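Odbridge Lending Fund
Questions from investors

This page collects the questions which investors and their advisers send us most often. The Fund Agreement is always the governing document, and if something on this page is different from the Agreement, please follow the Agreement. Words with a capital letter have the meaning given there.

What does the Fund do?

The Fund makes senior secured loans to small and middle-sized companies that cannot easily borrow from a bank in the amount or in the form they need. It also buys existing loans from other lenders when the price is attractive. It does not buy shares of companies. In a few loans it has received warrants together with the interest, and these are carried at zero until there is a real offer for them.

Who manages it?

Storer is the Manager. Storer finds the loans, negotiates them, and follows them until they are repaid. The Administrator is Kwon, who keeps the register of investors, calculates the net asset value and sends your statements. The two firms have no common owners. Please send questions about your account to Kwon and questions about the portfolio to Storer. If you mix them up it is no problem, the letter will be forwarded, but it takes longer.

How many loans are in the portfolio?

There are 17 loans at present. The full list, with the industry and the maturity of each, is in the appendix to the quarterly report. The names of borrowers are given only where the borrower agreed to it.

Is that enough diversification?

It depends on what you compare with. A large public credit fund can hold several hundred positions. We hold fewer, and one bad loan will therefore be visible in your return. An investor who wants to feel no single default should not put a large part of his or her savings in this Fund.

What is the security for the loans?

In most cases a first lien on all assets of the company: receivables, inventory, equipment, and real estate if there is any. The oldest asset we have a lien on is the Brollthorpe mill building, which dates from 1858 and was hard to appraise. We used the lower of two appraisals and gave no value to the water rights.

For inventory, the borrower sends a certificate every month and we lend only against a part of the value. Finished goods receive a higher advance rate than raw material, and packaging receives none at all. Goods which are on consignment, or stored in a place where the landlord has not signed a waiver, are also excluded. 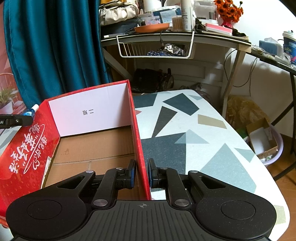

Why should I trust a certificate that the borrower fills in by himself, asks Jae-hoon Oh, and who looks at it when sales are falling and the borrower has every reason to be optimistic? I would like to know how often somebody from outside goes through the books, and whether the investors pay for this.

A field examiner from outside visits each borrower with an inventory-based loan twice a year, and four times a year if the loan is on the watch list. The examiner tests the certificate against the ledger, the invoices and the bank account. The borrower pays the cost under the loan agreement. When a borrower is in default and cannot pay, the Fund advances the cost and adds it to the debt, so it is possible that in the end the investors carry a part of it. This has happened with one loan.

How is the interest rate set?

Most loans have a floating rate, which is a reference rate plus a margin, with a floor. When the reference rate goes down, the income of the Fund also goes down until the floor is reached. Three loans have a fixed rate. The Fund does not use swaps to change this.

What is PIK interest and do you accept it?

PIK means "paid in kind." The borrower does not pay the interest in cash but adds it to the principal. It gives the company more air, but it also gives the lender income which exists only on paper. We accept it for a part of the margin and for a limited period. The quarterly report shows cash interest and PIK interest on separate lines, and we recommend that you look at both. Distributions are made only from cash.

How do you value loans that are never traded?

Every quarter the Manager proposes a value for each loan. A valuation firm from outside reviews half of the portfolio each quarter, so that each loan is reviewed twice a year. Loans on the watch list are reviewed each time. If the firm gives a range and the value of the Manager is outside of it, the nearest end of the range is used.

You should understand that such values move slowly. A stable net asset value does not mean that there is no risk. It means partly that there is no market which would tell us another number every morning.

When can I take my money out?

You can ask for redemption at the end of each calendar quarter. The Administrator must have your form at least 15 business days before the end of the quarter. A form which comes later is moved to the next quarter automatically, unless you write on it that it should be canceled.

Is there a fee for redemption?

In the first year after your subscription there is a fee of 2 percent of the amount redeemed. It stays in the Fund, for the benefit of the other investors, and the Manager receives nothing from it. After the first year there is no fee. If you subscribed several times, the oldest units are redeemed first.

Can a redemption be refused?

It can be reduced. If all requests together are above the limit in the Agreement, every investor receives the same proportion of what was asked. The rest is not kept in a line. You have to send a new form for the next quarter. We know that many investors do not like this rule, and we have received several letters about it. The reason is that a line encourages people to ask for more than they need, only to have a good place in it.

The limit was applied for the June window. Everyone who had sent a form in time was informed by Kwon of the proportion before payment.

Can I sell my interest to another person?

Yes, with the consent of the Manager. The buyer must pass the same checks as a new investor. The price is a private matter between you and the buyer, and it may be lower than the net asset value. We do not find buyers and we do not give advice about the price. Please do not accept money before you have the consent in writing.

What happens when a borrower does not pay?

First we talk with the company. Very often the problem is one late customer or a covenant that was set too tight, and an amendment is enough. We ask for something in exchange, for example a higher margin, more security or new equity from the owners. If the company is no longer viable at its present debt, we look at a sale of the business. Selling the assets piece by piece is the last choice, and inventory in particular brings much less in such a sale than it shows on the balance sheet. Consumer goods with a shelf life are the hardest. A buyer knows the date on the box as well as we do.

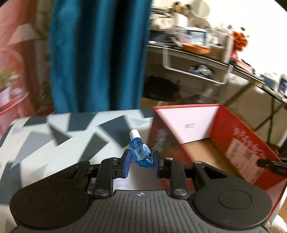 Small blue bottle with a white cap.

Do you lend to companies that make consumer products?

Yes, to two at the moment. Both own their brands and sell through more than one retailer. We do not lend to a company if a single retailer takes more than half of its sales. For these borrowers we also look at returns and chargebacks, which can eat a large part of a receivable before it is collected.

Does the Fund itself borrow?

The Fund has a credit line from a bank, used to make a new loan before the subscription money arrives, and sometimes to bridge a redemption. The line must be brought to zero at least once in every six months. There is no permanent leverage at the level of the Fund.

What fees do I pay?

A management fee, calculated on net assets and paid quarterly, and a performance fee above a hurdle. The rates depend on the class of your units and are on the first page of your subscription confirmation. Arrangement fees paid by borrowers go to the Fund in full. The Fund pays the costs of audit, administration and valuation, and also legal costs when they are not paid by a borrower.

How am I taxed?

Please ask your tax adviser. We can only say which form you will receive. Investors in the partnership class receive a Schedule K-1, and it often comes later than people wish. Many of our investors file for an extension.

Can I hold the Fund in a retirement account?

Yes, if your custodian accepts private funds. Not all of them do. Send us the name of the custodian before you fill in the forms, and we will tell you if we have worked with them before.

I have changed my bank. What should I do?

Send the change of bank form to Kwon, signed by the same persons who signed the subscription. Kwon will call you back at the telephone number in the register, not at a number in your e-mail. No payment goes to the new account before this call. If your telephone number has changed too, a copy of an identity document is necessary.

When is the investor call?

The call takes place after each quarterly report, on a Tuesday. The invitation comes by e-mail with the report. Written questions may be sent in advance, and those which we cannot answer during the call are answered in writing to all investors. A recording stays in the investor portal until the next call.

I cannot open the portal.

After five wrong passwords the account is locked. Use the link "Unlock my account" on the sign-in page, and look also in your spam folder for the message. If it does not come, your e-mail address in the register is probably an old one and you should write to Kwon.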